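How Do You Write a Book Review? (And What Is One, Anyway?)

Have you ever finished a book and run straight to a friend to say "You HAVE to read this"? Then you've already given a book review. You just did it out loud!

I've been writing reviews for the kids' page here for a while now, and I still love it. I do most of my reading at breakfast, so my books tend to have crumbs in them. Sorry, library.
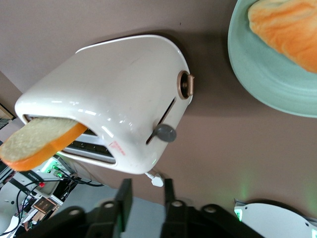
Toast first, then chapter one.

So what goes in a review? I start with what the book is about, and I keep that part short. Let's say I'm reviewing The Lamps of Sturkance, which is a story about a girl who has to keep 700 lamps burning through one very long November night. See? That took me one sentence, and now you know if it sounds like your kind of thing.

What I won't tell you is how the night ends. Giving away the ending is called a spoiler, and it's a rotten trick to play on a reader. If I really need to talk about the ending, I put a big warning first so you can cover your eyes.
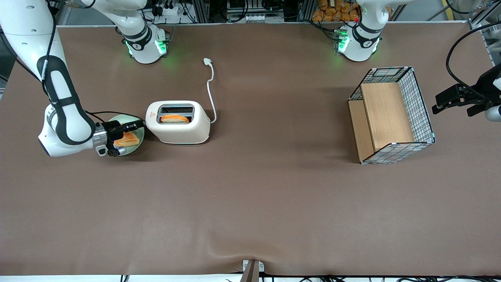 Next comes my opinion, and this is the fun bit. An opinion is what you think, and nobody can mark it wrong. But you do have to say why! "It was boring" doesn't help me much. "The walk to Sesach went on for three chapters and they only talked about boots" helps me a lot (and some people might really like boots).

You can love one part of a book and grumble about another. I thought the lamp girl was brave and funny, but her talking goat, Skilska, got on my nerves by page 12.

What about stars? Lots of reviewers give a book a score, like four stars out of five. Stars are quick to read, but they don't tell you much by themselves. A book might have 3,000 ratings online and still not be right for you.
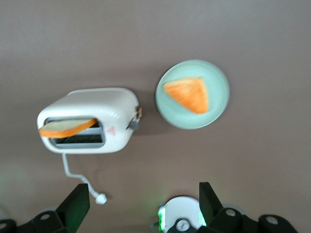

I always read the words under the stars, and I like to read a happy review and a cranky one before I pick.

Do you have to finish the book first? I think so, yes. If you gave up halfway, that's fine, just tell your readers where you stopped.

Now grab the last book you read and try writing five sentences about it. Two for the story, and three for what you thought.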